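Bench notebook, April, Sunday, late start

In at 9, heating off again, so the oil was like treacle. Stood the tin in a bucket of hot water while I swept. Fedir D. had left the sander hose across the doorway, moved it, will mention it.

Jobs for today were the Gallardo table and the dish and tray question that goes with it. They want a top that can be eaten off every day, trays that live on it, white dishes, no cloth. Opening is supposed to be this spring but their plan still says 2026 on the cover with nothing firmer than that.

Oil first. Offcut A has 2 coats, offcut B has 2 coats plus wax. Put the same things on both: tea, vinegar, beetroot juice, a wet glass, a smear of butter.

Tea — nothing on either after wiping.
Vinegar — dull patch on A, came back with a rub. B fine.
Beetroot — pink on both, fainter on B. Soap took most of it. Some left in the open grain, can feel it with a nail.
Wet glass — ring on A. No ring on B but the wax has gone cloudy just there, which I don't like either.
Butter — no point testing butter, it just looks oiled.

So wax, but thinner, and buff sooner. I left B too long before buffing, got talking on the phone to Nazma. Will redo on a fresh offcut tomorrow, same batch of oil so it's a fair comparision.

Nazma's points from the call, before I lose them:
- they don't want coasters
- trays must lift with one hand under the short side, staff won't use two
- dishes to stack in the narrow cupboard by the hatch
- she has gone off the grey trays, says they look like an airport
- price per setting still too high by her sums. I think she's counted the trays twice. Asked her to resend

Hot dish test. Used the probe and a dish of water at up to 95 degrees, straight on offcut B, left till it was cool enough to pick up. Faint white bloom under the foot of the dish. Went off mostly by lunch. Did it again on a tray on the wood and no mark at all, so hot things go on trays, and that needs to be written on the care sheet in words people will read. Svyatoslav wrote the last care sheet and it's a page and a half. Cut to a few lines.

Trays. Suro samples are the rectangular ones, smooth base. They slide. On bare oiled wood not too bad, on waxed wood a good shove sends one off the end. Tried the little stick-on feet from the drawer: grip is good but the tray then sits proud and crumbs go under. Tried a thin strip of cork along each long side, better, glue needs overnight. Don't stack them till it has gone off!! (me, last month)

Graltell still haven't sent the deeper ones. Rang, no answer, Sunday obviously. Ring again.

Colour is the bit everyone has an opinion on. Myroslav wants all black because it hides scuffs. It does hide scuffs, it also shows every grain of salt and every fingermark. Fedir P. wants red and says people put things back on a red tray because they can find it. Might be right. My worry with red was that next to this wood it would go muddy, both being warm, and that we'd end up having to bring the stain down a shade, which I really don't want to do with the top already cut and edged.
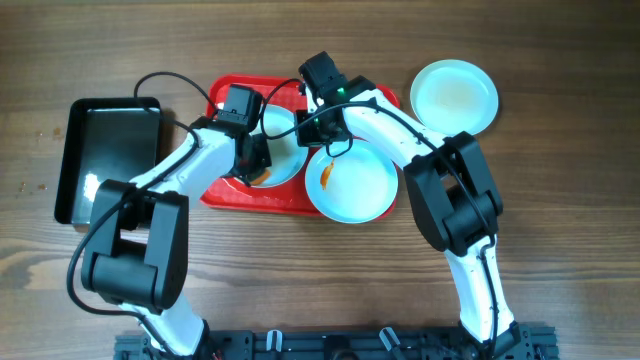

Stain stays as it is, I've decided. The red doesn't go muddy. Grain is a warm brown, streaky, runs side to side, and the red tray still sits clear of it, while the black one over on the left looks heavy, like a hole in the table. White dishes do well on all of it and the bits of orange food show up nicely against the white, so small portions won't look lost. Three dishes plus both trays is a fair test of how a setting spreads out too, and I'd want the next lot closer together than that, the Gallardo tables are narrower than ours.

Told Myroslav. He said fine but order a couple of black for the bar end where it's dim. Reasonable.

Things to sort out:
Cork strip — find out if it survives the dishwasher. Probably not. Ask Suro if they do a tray with a grippy base already on.
Dish rims — check they don't chip when stacked wet, cupboard is tight.
Skusutent oil is nearly out, half a tin left and the lid doesn't seat properly. Order before the big top, not halfway through it like last time.
Rags — laid flat outside to dry, NOT in the bin. Fedir D. please.
Offcut C — cut, sand, oil first thing, thin wax after, buff early.

Also the top needs turning over tomorow so the underside gets its coat, wants a lift at each end and I can't do it on my own. Svyatoslav in after lunch. Pads are under the saw bench.

Window left on the latch for the fumes. Whoever's last, shut it.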